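Pillcombe Gondola Shelving, Dark Grey
Rotich Shop Fittings, Wamilcombe and Lornton

Metal shelving for milk bars, canteens, servos and anyone whose chips currently live in a carton on the floor. Dark grey shelves, slotted uprights, white trim along the front. It comes in one colour combination. We have been asked about teal. We do not do teal.

The slots let you move a shelf up or down when a supplier decides the new canister should be slightly taller than the old one. Lift the shelf, rehook both brackets, check it's level, put everything back, then find the one you forgot. 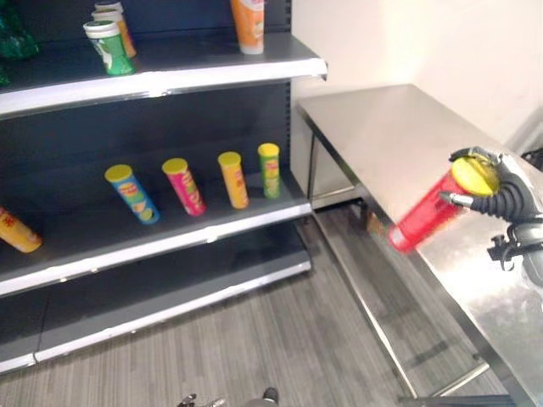 What fits on it

Canisters stand up nicely, and the dark surface does bright packaging a few favours: pink, lime and blue all show up from the doorway. Anything round will roll if it's lying on its side, so stand it up or buy the front fence (sold separately, code 674). Crinkly bags can go up top. The bottom shelf is yours to fill, or to leave bare while you think about it.

Bottles can go in a single row along the front trim, labels out if you're that sort of shopkeeper. Green ones look rather smart against the white. 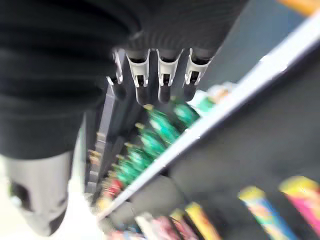 Ordering

Code: 771
Price per bay: $130, GST included
Lead time: 7 working days to metro addresses, longer if your driveway has a gate with opinions
Assembly: flat packed, rubber mallet not supplied
In the carton: uprights, shelves, brackets, white trim, one sheet of instructions with very small drawings

Pickup is from the Lornton warehouse, roller door on the left. Bring a ute or a forgiving hatchback. Extra shelves are sold singly and will fit any Pillcombe bay bought since October, when we changed the brackets.

Price list current at 20/03/2019.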